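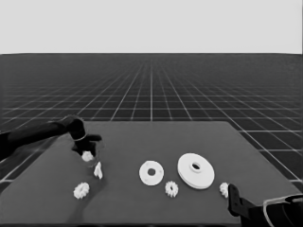

It's the toilet, it's always the toilet, according to the water office in Gristidow when I called. Ok but which one and how do I tell?? Two bathrooms, both seem quiet to me. Bill shows 1,059 gallons over what we used in November and nobody's been home more than usual. No wet spots, checked under all the sinks, checked the water heater. Don't want to pay a plumber to stand there and listen. Any way to find this myself?

Asked by tallpines, 23 January 2021

hallway_sink
Food coloring. Take the lid off the tank, few drops, don't flush. Wait 30 minutes. Color in the bowl = flapper is leaking. Do both toilets at the same time, saves you an evening. Flapper is a cheap part and you can change it by hand – turn off the valve behind the toilet first, flush, unhook the old one, wipe the seat it sits on with a rag, hook on the new one. Take the old one to the store with you, there are too many sizes. I bought wrong twice.

Also look at the chain. If its too long it gets caught under the flapper and you get a slow leak that comes and goes. Drove me nuts for a whole winter.

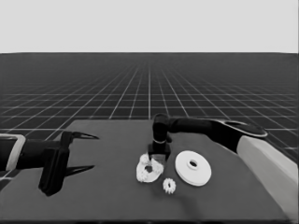 Left arm and black gripper, gray tabletop, grid floor.

Flarach
Dye test won't catch everything. If the water level is too high it just runs down the overflow tube all day and you dont hear it. Level should be an inch or so below the top of the tube. Mine had a Skitel fill valve, there's a little clip on the side you slide down. Other brands have a screw on top.

And read the meter!! Last thing at night, write it down, no flushing, no dishwasher, read it again in the morning. If it moved, shut the valves at both toilets and try again the next night. Still moving, then its somewhere else – outside spigot, sprinkler line, the pipe from the street. That one you do call someone for.

okra
same thing happened to us, was the softener. got stuck rinsing. worth a look if you have one

tallpines
Upstairs one turned blue in the bowl. Getting a flapper tomorrow, will still do the meter thing after. Thanks all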